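Sorting Shared Cutlery in a Student Kitchen
Project report, Gwenllian Bevan and Idris Wynne

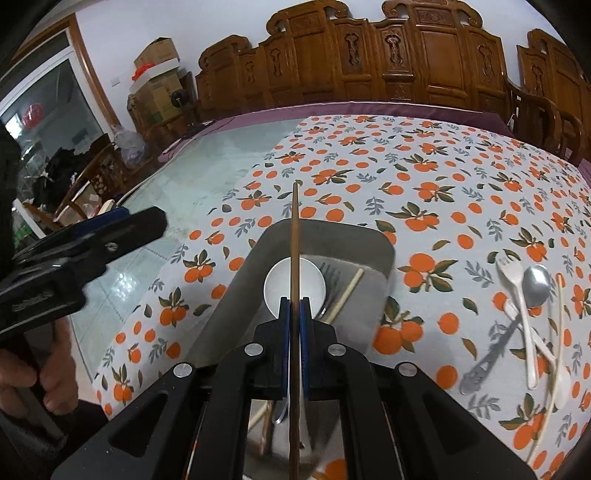 1. Background

The project began with a complaint about chopsticks. The kitchen on the second floor of Lougher House is shared by 14 students, and for most of the year the cutlery has lived wherever the last person to wash up put it down. Some of it ended up in the drawer under the kettle, some in mugs, and a fair amount on the draining rack for days at a time. Chopsticks suffered the most. The house has several sets in different woods and different lengths, bought by different people over the years, and it had become normal to eat with one dark stick and one pale one.

We chose this as our topic for the household organization unit. The brief asked for a small problem in a shared space, a change that cost very little, and some record of whether the change was kept up. Our total budget was 50 dollars and we did not spend all of it.

2. What we wanted to find out

We had two questions. The first was whether people would return cutlery to one place if that place was on the table and easy to reach, instead of in a drawer. The second was whether pairs of chopsticks would stay together without anyone being put in charge of them.

We left plates, pots and glasses out of the project. They have their own shelves and there had been no complaints.

3. Materials

The main item was a gray tray with rounded corners and high sides. Gwenllian already owned it and had been using it for seed packets. We considered a divided cutlery insert from Drisport, but the compartments were too short for the longer chopsticks, and it would not have held a bowl.

The white bowl was Idris's idea. It sits in the tray with the cutlery and was meant for small things that otherwise roll around, such as corn holders and the clips from bread bags. A round bowl wastes some space in the corners, but it was the only spare one.

We also put down a tablecloth, white with oranges and leaves printed on it. The old cover was a sheet of plain vinyl that stayed sticky no matter how often it was wiped. The new cloth was the largest single expense. It has to go through the wash, which the vinyl did not, and two people on the floor told us they would have preferred something darker.

4. Method

We emptied the drawer, the mugs and the rack onto the table and washed everything. Bent forks and a knife with a loose handle went into a box by the door for anyone who wanted them. The box was still there when we finished the project.

Chopsticks were matched by colour first, then by length, then by the shape of the tip. Colour was the quickest way to start, with brown in one group and beige in the other. Length was slower. Two sticks can look the same lying side by side and still be different by the width of a fingernail, so we stood them on their thick ends against the wall to compare. Singles with no match were tied with string and kept in the cupboard in case a partner turned up.

Everything else went into the tray. We did not assign places inside it. Idris wanted forks on one side and spoons on the other, with a label on the wall above. Gwenllian thought a label would be ignored, and we agreed to try without one for the first stage.

The first stage lasted 14 days. We checked the tray each evening after supper and wrote down anything left elsewhere in the kitchen. In the second stage we moved the tray to the counter beside the sink and did the same checks for another five days.

5. Results

People used the tray on the table from the first evening. Forks and spoons came back reliably, usually still a little damp, and we had to line the bottom with a dishcloth partway through the first stage. The drawer under the kettle stayed mostly clear.

Chopsticks came back too, but the pairs did not last. By the end of the first week the brown and beige ones were mixed again, lying across each other in whatever direction they had been dropped. Most people we asked said they did not mind an odd pair as long as the two were close in length.

Moving the tray to the counter made things worse. Clean cutlery was left on the rack again — it was only a short reach away and people seemed to treat the two as the same place. We moved the tray back to the table afterwards and it has stayed there.

6. Problems and changes

High sides keep everything in, but short teaspoons are hard to see from a chair. A shallower tray would suit them better and might be too shallow for the ladle. The bowl collected elastic bands and a door key as well as the things it was meant for.

If we did the project again we would tie a loop of coloured thread around the thick end of each chopstick pair, or stand all the chopsticks upright in a jar of their own. We would also ask the whole floor about the tablecloth before buying it.

The string bundle of unmatched chopsticks is on the top shelf of the cupboard, left-hand side.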